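Setting Up and Looking After a Hand-Held Gripper Rig
Posted July 29, 2019

The Rirov hand-held gripper comes with a quick-start card that says you'll be recording in 10 minutes. I have set up seven units now and have never come close. Budget an afternoon for the first one, and don't trust any step you haven't checked yourself.

What follows covers the gripper, its wrist camera and the marker plate, in the order I do them.

Start with the cables. The card tells you to leave a "comfortable" loop at the wrist and gives no length. Put the device on, reach as far as you can, turn your wrist both ways, and look for any point where the cable goes tight. If the loop only just makes it, it's too short. Tight cable pulls on the camera connector, and that connector is the weakest part on the whole unit. Tie the cable down at the forearm and never at the connector.

Next, the marker plate. It has to be flat, clean and fully seated. Wipe it with a dry cloth. The vendor sells a cleaning kit for this, and I can't find one thing it does that the cloth doesn't. Push on each corner with a fingertip. If a corner gives, take the plate off and seat it again before you go any further, or your calibration is worthless.

Now pick a task you'd really use. I like cloth for a first check. Blocks are too easy and make a bad setup look fine.

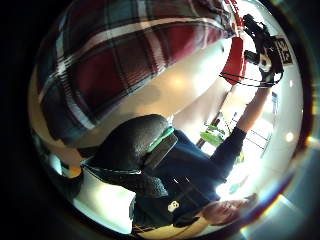 Brayan Huamán wrote in to disagree: start with blocks anyway, he says, because when cloth goes wrong you can't tell whether the fault is in the fingers, the camera or the person wearing the thing. Fair enough. If you're new to this, do one short block run and then switch.

Check the fingers with the power off. Open and close them by hand and feel for grit. A light scrape at the end of travel is normal on the Rirov. A scrape in the middle isn't, and usually means a screw has backed out at the joint. Snug it up and try again. The forum advice is to put thread locker on everything. I wouldn't. You will need those screws out again by October.

Then the camera. A fisheye lens forgives bad aim, which is why people skip this step. Point it at the work area, stand where you plan to stand, and watch the live picture on a monitor while you move. Glare is what gets you. Shiny tabletops throw light straight back into the lens, and auto exposure makes its own decisions about that.

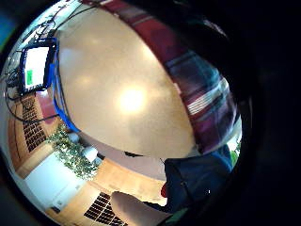
Lock the exposure once you've found a setting that works, then write the number down. The Annan software claims to remember it between sessions. Mine forgot it twice in one week, so I check every time I start up.

Run calibration next. Hold the gripper still, start the routine, and go through the poses slowly. The score at the end is out of 100, and the manual calls anything over 70 "good." I don't know who picked that number. I've had a 90 that drifted right away and a 72 that held all day. Do your own test: touch the same corner of the table several times and compare the logged positions. If they wander, recalibrate, whatever the score says.

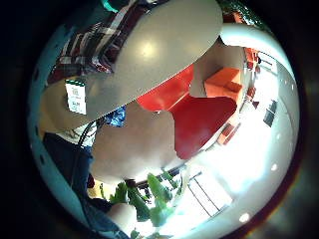 Once it holds, record a short clip and play it back before you record anything long. You're looking for dropped frames and for moments when the marker plate is lost. Turn your wrist in ways that feel awkward, since people do that in real work.

For upkeep, I wipe the lens before each session, check the plate corners, and look along the cable for flat spots. Every couple of weeks I open the finger joint and blow out the lint. Cloth sheds more than you'd expect. Spare connectors from Cenow fit, though the locking tab is stiffer and takes a firm push.

If the unit still drops out after all this, swap the cable before you touch the settings.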